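Wrist camera view shifted after gripper service, sim cell setup
Posted in February by vodov_cell
12 comments · 3 shares

vodov_cell
Good evening to all. I look after the simulated twin of our two-arm table cell at Prunbridge. Last week we serviced the left gripper on the real machine and I changed the finger model in the simulation, so both should be the same again. Now the left arm stops too early when it goes down to an object. The joint values agree, I have compared them two times. In the log the failing run is number 2922, if somebody from the project wants to look.

What I did until now:

1. Loaded the table with the usual objects and moved the left arm to the pre-grasp pose at the white ring-shaped dish. The fingers are beside the reddish-brown piece in the middle, and the fruit basket and the light wooden tray stay on the other side, out of the way.
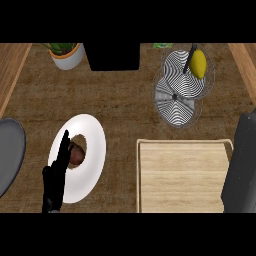 2. Closed the gripper in steps of 3 mm and wrote down the contact force after each step. The contact comes before the finger surface should touch anything.

3. Put back the old finger model. The early contact is gone, but then the length is wrong against the real gripper.

Is it the collision shape, or must I calibrate the tool point again?

duggan_mk2
Collision shape, I would bet on it. When you import a new finger, many tools wrap it in one convex hull. Your fingers are slender, so a hull around both gives you a solid block where the gap should be. Turn on the collision view before you touch the calibration.

Drerkiletti
I don't agree. After any finger change the tool point comes first. We lost 84 runs because we repaired meshes while the tool point was wrong the whole time.

duggan_mk2
A wrong tool point moves the hand to a wrong place. It does not create contact in free air. He says the contact disappears with the old model and the same joint values.

Drerkiletti
That is fair for the contact. But he also says the length changed, so the tool point is old now in any case. Do both — only please not in the same run.

vodov_cell
Thank you both. I switched on the collision view and duggan_mk2 is right, the two fingers were inside one hull. I split each finger into 12 small convex parts and the early contact is not there anymore. The tool point I will measure tomorrow with the pin on the real cell, and I will copy the value to the simulation after.

Drerkiletti
Write the finger version in the config file also. The next service will come.

Last updated: February, 21:40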